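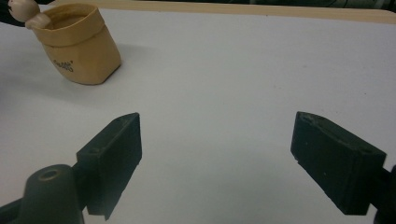

## 4.2 Einrichtung und Instandhaltung der Greifstation

Die Station in Drernarbridge besteht aus einem Arbeitstisch mit heller Auflage und zwei handgeführten Greifern, im Folgenden G-L und G-R. Beide Greifer tragen je zwei Finger des Typs Driraline, die über Schrauben mit dem Träger verbunden sind. Die Finger gelten als Verschleißteile. Träger, Encoder und Kabel werden nur bei Befund getauscht.

Vor jeder Aufnahmereihe wird der Nullpunkt des Öffnungsweges neu bestimmt. Dazu werden die Finger ohne Objekt geschlossen, fünf Sekunden gehalten und wieder vollständig geöffnet. Der Vorgang wird dreimal wiederholt; weichen die Encoderwerte der geschlossenen Stellung um mehr als die zulässige Toleranz voneinander ab, sind zuerst die Schrauben der Fingeraufnahme zu prüfen und erst danach der Encoder selbst. In der Praxis lag die Ursache überwiegend bei den Schrauben. Ein gelockerter Finger verdreht sich unter Last um seine Befestigung und federt beim Öffnen nur teilweise zurück. Im Encodersignal erscheint dies als langsame Drift, die sich leicht mit einer thermischen Ursache verwechseln lässt.

Im Berichtszeitraum wurden 536 Greifzyklen protokolliert. Bei 34 Zyklen lag der Öffnungsfehler außerhalb der Toleranz. Sie verteilen sich ungleich auf die beiden Geräte: G-R ist deutlich häufiger betroffen als G-L, obwohl beide nach demselben Plan gewartet wurden. Ein Quertausch der Fingerpaare verlagerte den Fehler nicht. Damit schied die Fingergeometrie als Ursache aus — der Fehler blieb am Träger. Nach Demontage zeigte sich an G-R ein eingelaufenes Gewinde in der vorderen Aufnahme. Es wurde ausgebohrt und mit einem Gewindeeinsatz versehen.

Die Innenflächen der Finger werden mit einem fusselfreien Tuch und Isopropanol gereinigt. Auf die Reinigung folgt die Kontrolle auf Parallelität, für die ein Prüfkörper aus dem Conatora-Satz zwischen die Finger genommen wird. Ein Lichtspalt an der Spitze ist zulässig, ein Lichtspalt an der Wurzel führt zum Austausch des Paares. Einzelne Finger werden nicht ersetzt.
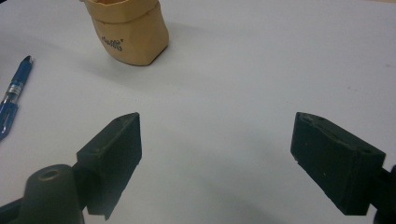 Nkrumah Laryea hielt dem entgegen, die Prüfung auf Parallelität gehöre vor die Reinigung. Nach dem Abwischen sei nicht mehr zu unterscheiden, ob ein Paar durch Verschleiß oder nur durch anhaftende Rückstände aus der Toleranz geraten sei, und der Zustand, in dem die letzten Daten aufgenommen wurden, gehe verloren. Der Einwand wurde übernommen. Seither wird zweimal geprüft, einmal im vorgefundenen und einmal im gereinigten Zustand, und beide Werte stehen im Wartungsblatt. Der Mehraufwand ist gering. Für die Auswertung in Abschnitt 5 wird ausschließlich der erste Wert verwendet.

Offen blieb zunächst die Frage des Prüfintervalls. Die Vorgabe aus dem Opoku-Protokoll sieht eine Kontrolle nach festen Betriebsstunden vor. Für handgeführte Geräte ist diese Größe ungeeignet, da lange Haltephasen kaum Verschleiß erzeugen. Das Intervall wurde deshalb an die Zahl der Zyklen gebunden und auf 191 festgelegt. Ein Sturz des Geräts löst die Kontrolle unabhängig vom Zählerstand aus.
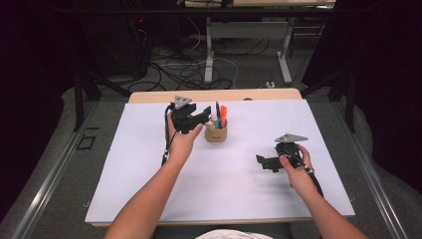

Zweithäufigste Ausfallursache nach der Fingeraufnahme ist die Leitungsführung. Die Unterbrechungen traten stets nahe am Steckverbinder auf, und zwar bei Drehung des Handgelenks unter Last. In einer früheren Anordnung lag das Kabel auf der Innenseite des Unterarms und wurde beim Ablegen des Arms auf die Tischkante gequetscht. In Abbildung 3 verlaufen beide Kabel an der Außenseite des Handgelenks nach unten, am linken Gerät mit einer Schlaufe am Austritt. Diese Schlaufe ist als Zugentlastung ausreichend, sofern sie nicht gespannt wird; ein zusätzlicher Kabelbinder am Unterarm brachte keine Verbesserung und schränkte die Bewegung ein.

Zur Abnahme nach einer Reparatur dient eine kurze Folge von Griffen an leichten Gegenständen des täglichen Gebrauchs. Kekeli Sarpong legte hierfür die Reihenfolge fest: zuerst Annäherung ohne Kontakt, dann Kontakt ohne Anheben, zuletzt Anheben und Absetzen. Bricht das Signal in einer der Stufen ab, wird die gesamte Folge nach der Fehlerbehebung von vorn begonnen. Nach dem Einbau des Gewindeeinsatzes bestand G-R die Abnahme im zweiten Durchgang — im ersten war der Steckverbinder nicht verriegelt.

Ersatzfinger werden paarweise und mit der Nummer des zugehörigen Trägers gelagert. Der Nullpunkt des vorherigen Paares darf nicht übernommen werden, auch wenn die Abweichung innerhalb der Toleranz liegt.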